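Bed-making study finds that messy rooms make better teachers

2022-09-15

A small team at the Pretlow workshop has spent the better part of a year asking people to make their beds, and the results are in at last. Robots that learned from ordinary bedrooms, with all their cushions and crumpled throws and awkward corners, were a good deal better at handling cloth in a strange house than robots that had learned on a tidy bed in a laboratory. It may sound like the sort of thing your grandmother could have told them, but until now the group had no figures to put behind it, and it is always pleasant to see common sense get its day in court.

The project is called Kuveden, and it is led by Grażyna Sadowski, who came to robotics by way of textile testing and still has a habit of rubbing the hem of any tablecloth she sits down at. Cloth, she says, is the great humbler of robots. A mug stays the same shape when you pick it up. A blanket becomes a different object every time you touch it, and the robot has to make sense of it all over again.

The usual way to teach a robot arm a household job is to have a person steer it through the job many times over, which is slow and ties up an expensive machine. The Kuveden team left the arm at home. Instead they gave people a light gripper to hold in one hand, with two fingers much like the ones on the robot and a wide-angle camera looking out over them. You squeeze, the fingers close on the corner of a pillowcase, and the camera sees very nearly what the robot would see if it were doing the work itself. Afterwards the footage is turned into examples the robot can learn from.

Between them, the households in the study recorded 3,000 short demonstrations. Some were as simple as pulling a blanket straight. Others were fiddlier, such as folding a throw in half, moving a pillow to the head of the bed, or turning back the top edge of a quilt so that somebody could climb in. The homes were recruited through notices in the town library and, once word got round, through a good many sisters-in-law. In all, 30 homes took part, and the people in them were asked only to leave the bedroom as it was on the day. That last instruction proved the hardest to follow, and the team had to ring several people beforehand and beg them not to tidy up!

For comparison, a second set of demonstrations of exactly the same size was recorded on one bed in the workshop, with plain white sheets and steady lighting. Two copies of the same learning program were then trained, one on each set, and both were sent off to try their luck on the same robot arm in a furnished flat that neither had met before. Each was given 484 attempts, spread evenly over the same list of jobs.

The version trained in real homes finished 299 of its attempts without help. The version trained on the workshop bed did much worse, managing fewer than half as many, and it was particularly easily upset by pattern. Faced with a striped duvet cover it would often reach for the edge of a stripe, as though that were the edge of the cloth, and close its fingers on nothing very much. Sadowski is rather fond of the recordings of these attempts and shows them to visitors, partly because they explain the problem more quickly than she can.

Pattern, in fact, is where the home recordings seem to have earned their keep. Most people do not sleep under plain white sheets. They sleep under checks and flowers and patchwork, and they pile other things on top.
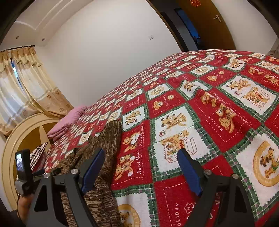

A program that has seen plenty of that sort of bedding gradually stops treating every printed line as something to grab, and pays more attention to the places where the cloth really does lift, hang or fold over. The team checked this by looking at where each version reached first, and the home-trained one went for a true edge far more often, even on covers whose designs were new to it.

Lighting made a smaller difference than they had expected. They had worried about windows in particular, having lost a whole batch of early recordings in March to glare, but the program coped quite well once it had seen a few bedrooms at different times of day. Thick knitted things were another matter. Both versions struggled with heavy throws, which tend to slip out of the fingers halfway through a fold, and the team thinks this is a question of grip as much as learning. A softer finger pad is being tried out with the help of Vistex, a small maker of rubber parts, and the first samples are already on the bench.

There are limits, of course, and Sadowski is quick to list them. All the homes were in one town, the test flat had only one bed in it, and the robot was allowed to take as long as it liked, so that some of its successful folds would have tried the patience of a saint. Fitted sheets were left out altogether. She would like to come back to those one day, though she did not sound in any great hurry.

The next round of recording will move on to the airing cupboard and the washing line, with help from a second group at Cuadros that has been working on towels for some time and is bringing its own recordings to the pot. Households in the area who would like to take part can leave their name at the Pretlow front desk. Training with the gripper takes one short visit, the team brings everything that is needed, and you are kindly asked not to iron anything first.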